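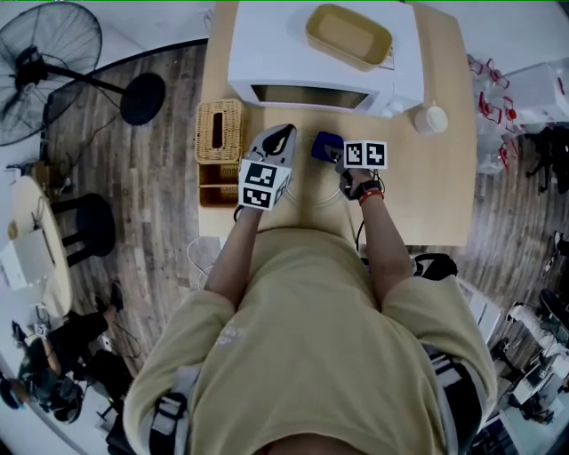
How does a microwave heat food?

A microwave oven has no flame inside. It makes invisible waves, a little like radio waves, that bounce around between the metal walls.

Most food has water in it. The waves make the tiny bits of water turn back and forth very fast, and all that moving makes the food warm. The waves only reach a little way in — the middle of a thick potato gets hot because heat spreads inward from the outside.

A dark glass door lets you look in. Behind the glass is a metal sheet full of small holes. Light can get through the holes, but the waves are too big.

Things to remember:
Ask a grown-up before you start.
Never put metal inside, even a spoon.
Stir soup halfway through, then let it stand for 2 minutes.
Keep the air vents clear.

Next in the Plindow Kitchen Pages: why toast turns brown.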